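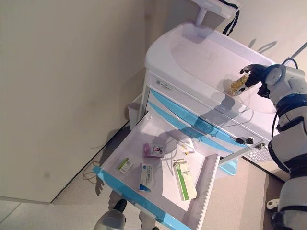

## 3. The cart and its drawers

The study was carried out on one mobile cart of the type that many small wards and clinics use for giving out medicine. We chose to look at the drawers because they receive little attention in earlier work. Most papers on ward storage deal with cabinets and stock rooms, where the shelves are fixed and one person is responsible for the order. A cart is opened many times in one shift, by different hands, and its contents change during the day.

### 3.1 Layout

The cart has a molded white top with a raised rim and a shallow basin. The drawers are below it, with light blue on their fronts, and they are closed by a lock at the right end. A perforated wire basket hangs on the side. We treated the top, the basket and the drawers as three separate zones, and only the drawers are discussed in this section.

The drawers differ in an important way from the shelves described by Dhillon. On a shelf, the user sees the front face of each package. In a drawer, the user looks down, and the face which is visible depends on how the box was laid. A box that stands on its narrow side shows only a small part of its print to a person standing over it. For this reason we recorded the position of each package as "flat" or "standing", together with the zone.

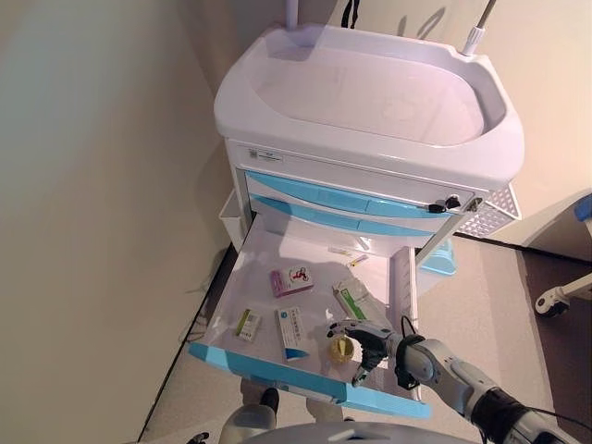
**Figure 2.** Bottom drawer of the cart, fully open, with medicine packages on the drawer floor.

As Figure 2 shows, the packages can lie with free space between them and at different angles. We call this arrangement "scattered". It is not always a fault. When a drawer holds few packages, a scattered arrangement leaves every label free, and in our interviews several nurses said that they prefer it to a tight row. The difficulty begins when two packages of similar color lie next to each other, or when a flat item such as a blister strip slides under a box.

### 3.2 Color and size of packages

The participants were asked how they find a package before they read its name. Color was the most frequent answer. A white box with a green stripe was described simply as "the green one", although most of its surface is white. This habit works well while the drawer holds a single box with a green mark. After a second one is added, the short name is no longer sufficient, and the participant has to return to the printed text.
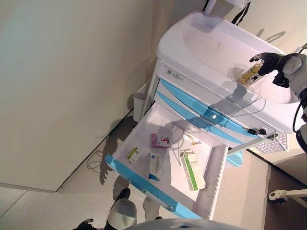
Vol. 10, No. 2 · p. 230

Size is the second sign. A long box is easy to find, but it takes the space of several small ones, and it tends to decide where everything else will be placed. Thin items are the opposite case. They need almost no space, and for the same reason they are easily overlooked when the drawer is checked in a hurry.

A sheet of paper on the drawer floor was judged useful by the participants. It can be changed when it is dirty, and small packages move less on it than on bare plastic. Dénes Gál proposed in his comments on our draft that the sheet could also carry printed outlines for each package. We did not test this proposal. In the wards that we visited, the content of a drawer changes too often for fixed outlines to stay correct.

### 3.3 Dividers

A divider was counted as "in use" only if it separated two groups of packages. A divider that stands close to the side wall does not fulfill this condition, even if it is correctly mounted. We mention this because the Nindbridge checklist, from which we took our first list of terms, gives a point for each divider present in the drawer. Under that rule a drawer may receive a good mark while all its packages share one open floor. We therefore removed the item from our version and replaced it by a question about groups, which the observer answers with yes or no. The full wording of this question is given in Appendix B.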